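Burkiren Prayer Line - Your Questions

Updated 7/13/18

I get a lot of mail about the prayer line, and most of it asks the same things, so I finally sat down with a cup of coffee and wrote my answers out. If yours isn't on the page, write to me anyway. I like mail!

What is the prayer line?

It's a phone number and a mailbox. You call or write, you tell us what's going on, and one of us prays with you. I started it out of my spare room in Zallorstead with a secondhand phone and a notebook, and we've now filled 7 of those notebooks with requests.

Do I have to belong to a church?

No. Plenty of our callers haven't been inside one in years, and a few have told me flat out that they aren't sure God is listening. Call anyway. The father in Mark 9 said "help my unbelief" and Jesus didn't send him home.

Should I keep asking for the same thing?

Yes, please do. I used to think that praying twice meant I hadn't believed the first time, and I carried that around for far too long. Then I read Luke 18 again, the widow who kept coming back to the judge, and Jesus told that story so we would always pray and not give up. So ask again tomorrow. I've been asking for one thing for three years and I'm still at it.

What if I don't know what to say?

Romans 8:26 is my favorite for this one - the Spirit helps us when we don't know how to pray. Some days all I've got is "Lord, please," said over the dishes. You can also open to a psalm and read it out loud. I go to Psalm 62 when my head is noisy.

Will you share my request?

Only if you tell us to. Requests marked "open" go in the monthly letter, first names left off, and 600 households get that. Everything else stays in the notebook.
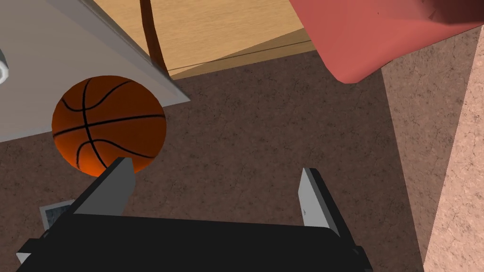

Can children call?

Sure, with a parent's okay. We've prayed for spelling tests, sick hamsters and a new baby brother who cried too much (his sister's words, not mine). Please have a grown-up in the room for the call.

Does it cost anything?

Not a cent. We don't take gifts over the phone either, so if a caller asks you for money in our name, hang up and let me know.

How do I get the June letter?

I had 200 extra copies printed and there are still some left. Send your mailing address to the Burkiren desk in Zallorstead and I'll put one in an envelope for you.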